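Flerdenのラボ見学に行ってきた（シミュレータの話ばっかりです）

十月に入ってすぐ、前から申し込んでいたFlerdenのラボ公開に行ってきました。駅からバスで30分、降りたら目の前が畑で、その向こうに倉庫みたいな建物。看板が小さくて一回通り過ぎました。受付で名札をもらって、コーヒーをもらって、席についたのが午後1時ちょっと前。

先に書いておくと、今回の見学はハードウェアの話がほとんど出てきません。腕がぶんぶん動くところを期待して行くと肩すかしかも。Flerdenの中でもソフトのチームが主催の回で、中身は認識と把持計画とログ見るツール、それからシミュレーション。私はむしろそっちが見たくて申し込んだので、もう最初のスライドから前のめりでした。

定員は40人で、ほぼ満席。学生さんっぽい人が前のほうに固まっていて、後ろは会社帰り、じゃなくて会社抜け出してきた感じの人たち。私は真ん中の通路側。後でこの席が大正解だったとわかります（デモ机に近い！）。

最初の1時間は座学でした。Flerdenの台所向けマニピュレーションのソフトは大きく二つに分かれていて、シミュレーション側がMostora、実機とシミュレーションの両方で動く計画・制御の層がBisside。この二つの間のメッセージの形をそろえてあるので、上に載っているプログラムは自分がどっちにつながっているか知らないまま動くそうです。言葉で言うと簡単そうだけど、これをきちんとやるのがどれだけ面倒か、前の職場でちょっとかじった身としてはうなずきすぎて首が痛い。時刻の扱いだけで半年もめた話をしてくれて、会場の一部だけがものすごくウケていました。シミュレータの時計は止められるけど、実機の時計は止められないんですよね。タイムアウトの設定を実時間で書いていた箇所があちこちから出てきて、全部直したとのこと。つらい。

で、休憩をはさんでMostoraの画面を見せてもらいました。台所の中の場面を毎回ちょっとずつ変えて生成する仕組みで、天板の素材、置いてある物、その置き場所と向き、照明あたりが乱数で決まります。乱数のシードを打ち込むと同じ場面がぴたっと再現されるのがうれしい。失敗した回のシードをコピーして隣の人に送れば、その人の手元でも同じところで同じように失敗する。バグ報告に長々と状況を書かなくていいって、うらやましすぎます。

大理石の天板に白い鍋、という場面のときに、質問が一気に出ました。白い物どうしが並ぶと、分割マスクってどうなるんですか、と。私もまさにそれが聞きたかった。

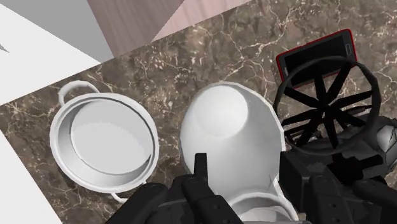 答えは「けっこう混ざります」でした。あっさり！ 白い物の縁と隣の白い物の縁が見た目で近いと、マスクが片方に流れ込むことがあって、そうなると把持計画のほうは一つの大きな物体だと思って変な場所をつかみに行く。対策としては、色だけのモデルに任せないで深度の段差を一緒に見るのと、マスクの境目の自信が低いところには計画側でペナルティをつけるのと、二段構え。Bissideの設定画面にそのペナルティの重みがスライダーで出ていて、上げすぎると今度はどこもつかまなくなります。実演で思い切り右に振ってくれたんですが、候補が全部消えて「把持候補なし」だけが残る画面、なんかかわいかったです。

あともうひとつ、手先側の視点だと自分の指が視界に入ってくる問題。指がつかむ対象の手前に来るので、いちばん見たいところが自分の指で隠れちゃう。Bissideでは関節角から指の形を計算して、その部分を画像から「自分」として抜いてから認識に渡しています。ここで隠れた部分は「何もない」にはしないで「わからない」として残しておくのがミソらしく、昔は何もない扱いにしていて、指の裏にある物に計画がつっこんでいったとか。聞いていて、ああー、と声が出ました。やりそう。私なら絶対やる。

それから衝突判定のこだわりがすごかった。見た目用の形と衝突用の形は別々に持っていて、衝突用のほうは凸な塊をいくつも組み合わせて作ります。鍋なんかは面倒な代表で、手を抜いて全体を一つの凸な塊で包むと、中の空洞が埋まったことになって、物を入れようとすると見えないふたにはじかれる。取っ手の輪の中も同じで、指を通せるはずの穴がふさがってしまう。細い部品も、放射状の骨みたいな形だと塊の分け方しだいで隙間がなくなるそうで、分割の細かさを物ごとに調整する専用ツールを内製していました。細かくすればするほど計算が重くなるので、そこは妥協の連続。ツールの画面、色分けされた塊がぱらぱら分かれていくのがきれいで、ここだけで1時間見ていられます。

計画のほうは、手順の上のレベルと、腕の軌道の下のレベルに分かれています。下のレベルで解けなかったときに「なぜ解けなかったか」を上に返すのが最近入った機能だそうで、たとえば「隣の物が邪魔で横から入れない」と返ってくると、上のレベルが先にその隣の物をどかす手順を足す。前は単に失敗とだけ返していたので、同じことを延々とやり直していたらしいです。理由の種類は今のところ4種類だけ。もっとあってもいいのではと質問した人がいたんですが、増やしたら上のレベルが迷って遅くなったので減らした、という答えで、このへんの現場っぽさがたまらなかったです。

制御の話は短めでした。指を閉じるときに位置で止めるか力で止めるかという話で、丸みのある物は位置だけで閉じるとつるっと逃げることがあるため、触れたと判断したところで力の制御に切り替える。切り替えの瞬間に指令が飛ばないように前後をなめらかにつなぐ処理が入っていて、そこのコードをちらっと見せてもらえました。コメントに「ここを触る前に必ず再生テストを通すこと」と書いてあって、過去に何かあったんだろうなあと。

その再生テストというのが、私の今回いちばんの収穫かもしれません。過去に失敗した場面を150件ためてあって、コードを変えるたびに夜のうちに全部流す。朝になると結果の表ができていて、前は通ったのに今回だめだった場面が上に並びます。行をクリックすると、その場面の手先視点の画像と、マスクと、選ばれた把持と、計画の履歴が横並びで出てくる。時間のつまみを動かすと四つとも一緒に動くんです。これ、うちの職場にもほしい。ロボットじゃなくていいから、この表だけほしい。

ログ閲覧のツール名はHodžićといいます。読み方は「ホジッチ」。ファイル名にこの綴りのまま入れたら古いスクリプトが軒並み落ちたそうで、それ以来フォルダ名だけはアクセント記号なしになっています。文字コードの問題はどこの会社にもありますね……。

後半は自由見学で、デモ机に座って実際にMostoraを触らせてもらえました。席が近かったのでまっさきに並べました（大正解その二）。シードを適当に打っては場面を出して、Bissideに「つかめる候補を出して」と頼む。候補は点数つきで画面に重なって出てくるんですが、点数の内訳も開けるようになっていて、届きやすさ、隣との隙間、マスクの自信、と項目ごとに見られます。人間の目にはどう見てもここでしょ、という場所の点数が低かったりして、内訳を開くと手首の角度がきつかった、とか。自分の手首で真似してみたら、たしかにきつい。隣の人も真似していて、ふたりで笑いました。

ひとつ残念だったのは、実機とのずれの話をもう少し聞きたかったこと。シミュレーションで通った計画が実機でどのくらい通るのか、数字は出せないとのことでした。摩擦と照り返しがまだ合っていない、とだけ。光沢のある天板の映り込みで深度が抜ける件は別のチームがやっていて、そっちの公開日もそのうちあるらしいので、申し込みが始まったら即押します。

おみやげにステッカーをもらいました。Mostoraのロゴと、例の「把持候補なし」の画面をデザインしたやつ。後者をノートPCに貼ったら、さっそく同僚に「何それ」と言われています。

行きたい人向けのメモ。バスは夕方になると本数が減ります。建物の中は冷房が強めなので上着があると楽。スライドの撮影はだめで、メモは自由でした。質問はどの時間でも受けてもらえて、ソフトの細かい話ほど喜んで答えてくれるので、聞きたいことを書いていくといいと思います。私は紙一枚ぶん書いていって、半分しか聞けませんでした。残りは次回に持ち越しです。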